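Search this site Type and press enter

Automated Decisions Ordinance — FAQ

Quick answers while the full guide gets finished. Last touched Monday, more coming.

What is it?
A city rule on software that helps decide things about people. Housing lists, benefits, hiring, school placement. Passed in January, in force already for city departments.

Does it cover private companies?
Only if they sell to the city or decide something on its behalf. A bakery using a chatbot to take cake orders — no.

We're tiny. Do we still have to register?
Fewer than 11 employees, no registration. You still have to tell people when a system was used on them. That part has no size limit.

What does registering cost?
$779 per system, good for 2 years. Updates to the same system are free unless the purpose changes. Then it's a new filing and a new fee, sorry.

What are the fines?
Up to $2,825 per violation. First notice is a warning with time to fix. Ignoring the warning is what gets expensive.

Our vendor won't tell us how the tool works. Now what?
Ask in writing, keep the reply. If they refuse, send us both. Omilero and Morin have already filed there paperwork so if you use either one, you can point to their entry. Udonov is pending.

Can a resident ask for a human review?
Yes. Any denial, any department. Form is at the front desk or by mail. Reviewer can't be the person who signed off the first time.

Are robots covered?
Depends on what it decides. A machine that moves things isn't making a decision about a person. A machine that screens visitors probaly is. Ask first if you're unsure. 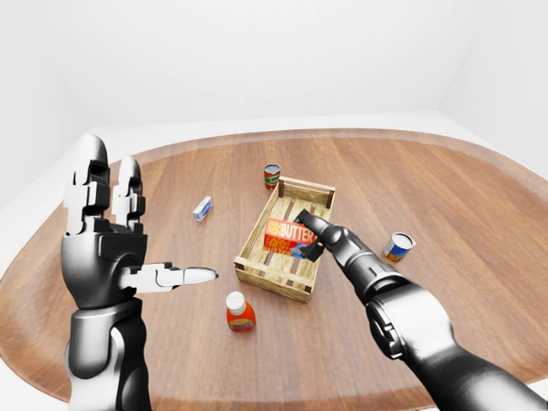
Computer rendering: a robot hand at an oval table.

What about tools we bought before the rule?
Covered. No grandfathering. Ivero customers keep asking — yes, the old version too.

Is there a public list?
Yes, paper copy at the clerk's window, online copy soon.

Who do I talk to?
Registration and fees: Farah Liew. Reviews and complaints: Lucie Ouellet. Email beats phone, mornings are bad.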